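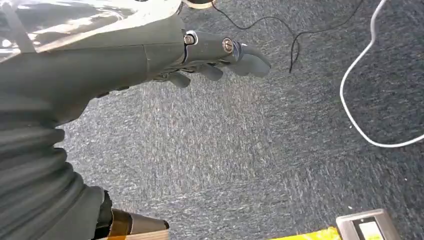

Stornstead Desk Tray by Wustier

Wustier says the Stornstead will "bring calm to any desk." It's an open box with dividers in it, so keep your hopes in check. We list it because people keep asking for a small tray with no lid and no drawers to jam.

The good part is that you can see what's in each compartment without digging. The bad part is that everyone else can too, and so can the dust. If you mostly own thick markers and a stapler, skip it. Pens, sticks, clips and the odd memory card are closer to what it's made for.
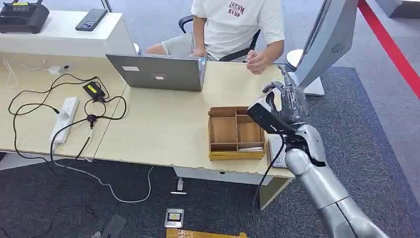 Divided wooden tray on a light wood-grain desk, next to a laptop.

It won't do a thing for cables. The maker's leaflet hints that it will, and we've asked them to take that out. Buy a cable box if power cords are your problem.

The partitions are fixed. Measure your longest pen before you order.

Buyer comments

"Fine. My desk is still a mess, but I can find a pencil." Dorothy Dunmore

"Paid for two, kept one. The other went to my brother, who has more clips than I do." Neville Cheetham

Wustier claims 4,000 sold. We can only speak for our own 1,535, and returns have been low.

Returns: unused trays only, in the original wrap. Write to Beverley Haslam at the order desk.

Page last checked 5 September 2026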